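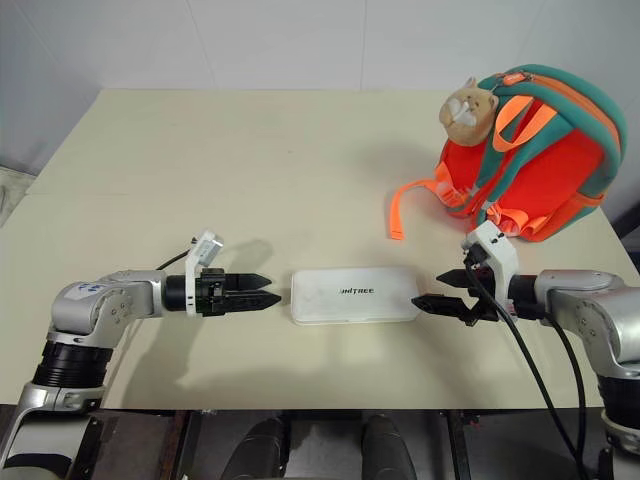

Two arms, one case and a school bag on the table at Prumley.

Every parent knows the job. A pencil case must go into a backpack, the zipper must close, and the bus comes in a few minutes. A child of six can do it half asleep. Can a machine?

At Prumley, a small robotics workshop in Ovley, Setareh Rahimi has worked on this question since March. Her team gave the robot 112 attempts at packing a bag. In almost 100 of them the case went inside. The zipper is another story, and she does not like to talk about it.

"The case is easy for us, it is hard and flat," she says. "The bag is the problem. It changes its shape each time you touch it."
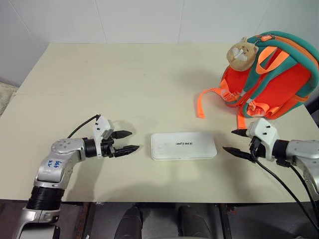

Straps are the worst part. They fall where they want, and a gripper with two fingers can take hold of a strap when it wanted the opening. A person feels this mistake at once and lets go. The robot often continues to pull.

Angharad Parry, who runs the packing floor at Tellham, visited the workshop to see if such arms could help her people. Her staff fill 200 bags in one morning. She watched for 2 hours and was polite. "I would take it for boxes today," she told me. "For bags, I will come again next year."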